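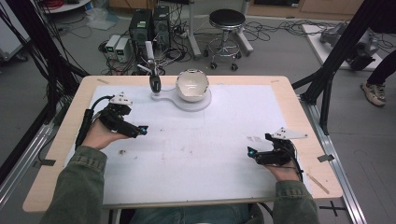
Signe Vigfúsdóttir wrote to ask whether the Onden folding table would stay level under a sewing machine, and the question was put to the test before this review was completed.

The table was placed in the east reading room in June and used for mending classes, map work and one book sale. With both leaves raised and the center brace locked, a spirit level showed no change while a domestic machine ran at full speed. With the brace left open, the far leaf dropped slightly and the machine crept toward it.

Assembly took 50 minutes with the hex key supplied. The printed instructions show the hinge screws in the wrong order; the sheet on the Onden website is correct. The finished table weighs roughly 28 kilograms and should be moved by two people.

The hinges remain tight. The feet have marked the linoleum, and felt pads are advised. At 255 dollars the price is fair for regular use by groups. Households with less space may prefer the smaller Claeys model, although its leaves have no brace.

Recommended, with the pads bought at the same time.

Reviewed 2019-01-06, Wanting Jin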